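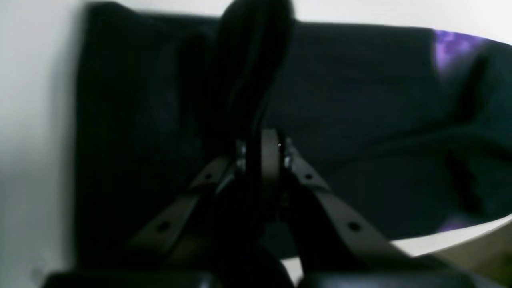 Chapter 6
Counting People on the Move

Most of what we know about migration comes from counts, and every count has a method behind it. A border officer stamps a passport, a town clerk adds a new household to a register, or an aid worker writes down the number of people who step off a boat. Each of these produces a figure, and the figures do not measure the same thing.

This chapter deals with how arrivals, departures, and stays are recorded. Chapter 5 asked why people leave. Here we set that question aside and look at the records.

6.1 Stocks and flows

A stock is the number of migrants living in a place at a given moment. A flow is the number who enter or leave over a period of time. Suppose the port town of Hulik has 489 foreign-born residents in June. That is a stock. If 79 people move in during the next month and 24 move out, those are flows, and the net flow is 55.
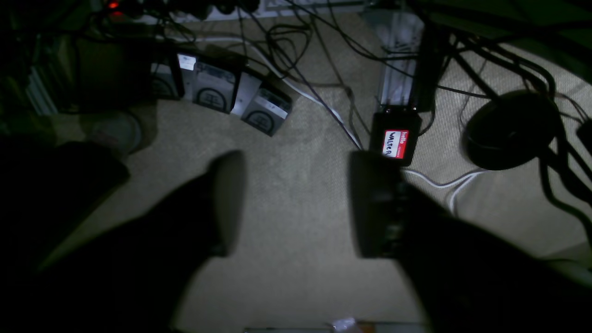
Stocks are usually taken from a census or a population register. Flows are harder to measure. Many countries record entries with care and exits poorly, so a person who has gone home may stay on the books for years. The same person may also be counted twice in a flow, once for each crossing.

Short stays raise another problem. A farm worker who comes for one harvest may appear in the entry records and never in the register. Whether that worker is a migrant depends on the length of stay the country uses in its definition.

The reading below comes from a field report by Theerawat Meesuk, who spent one season with the registration office at Hulik. As you read, note which people are left out of the count and at what point they drop out.

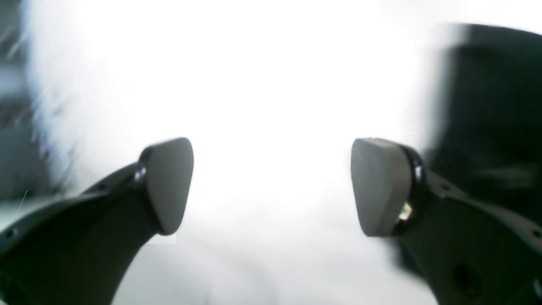 HULIK, June

The ferry from Janjua docks at 6 a.m., and the office opens an hour later. By then, the passengers with family in town have already left the pier. Those who remain wait by the gate to give their names. This morning 13 people signed the sheet. The ferry crew had counted 24 on board.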